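4.3 Lost grips during the folding runs

We come now to the fault that cost us the greater part of July, and which we think deserves a fuller account than such things are usually given. Out of 300 folding runs on the Plostimow cell, 23 ended with the sheet slipping out of one gripper while the controller went on believing that it was still held. Neither arm stopped. In most of these runs the arms simply finished the programmed path, very politely, with one of them carrying nothing at all, and it was only when Debora Morelli sat down with the logs one evening that we understood how often this had been happening.

Our first suspicion fell on the sheet itself, which is light and gives the fingers very little to press against. We therefore swapped the Ameck finger pads for the softer Wallner ones and repeated the whole series, a tedious job for which we remain grateful to Samuele Guerra. The slips carried on much as before. What did help was looking at the motor current when the fingers closed: with a single layer between them, the reading was so near to that of an empty gripper that our threshold could not tell the two apart.

A second and more worrying matter came up along the way. When one arm had lost its hold, the other would sometimes pull the sheet across its neighbour's path, and the grippers came closer together than our planner ought to have allowed. On 2 occasions they touched. The damage was slight, but we halted the work until a distance check had been added.

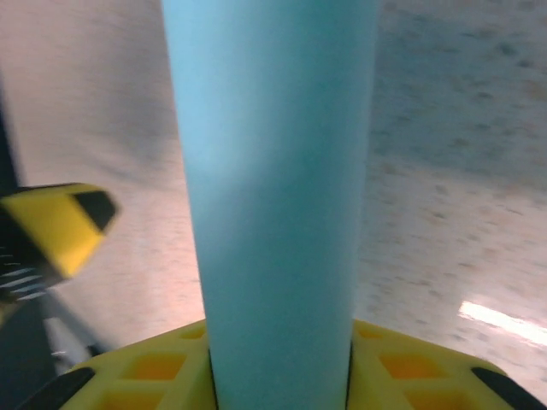
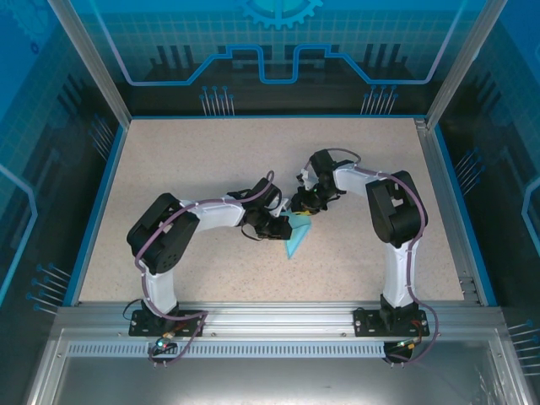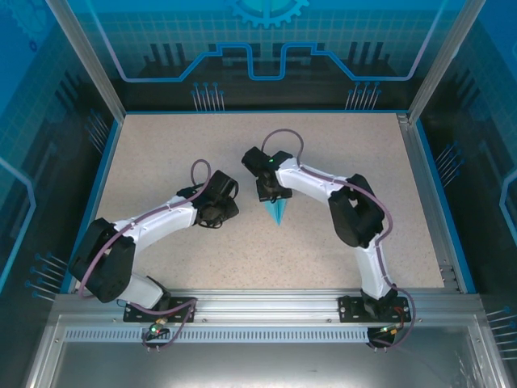
Figure 7. Work at hand. Top: close view from the gripper, with a light blue cylindrical object. Middle and bottom: the two arms and the light blue piece, seen from the fixed camera position.

The check now runs through the Skemitz safety module and stops both arms together, whichever of them is at fault. We also ask the controller to close the fingers a second time after lifting, and to compare the two readings before it goes any further. This adds 275 milliseconds to each grasp, a delay we have learnt to live with quite happily. Thicker sheets have given us no trouble so far, though we have tried only a few of them and would not wish to promise too much on their behalf.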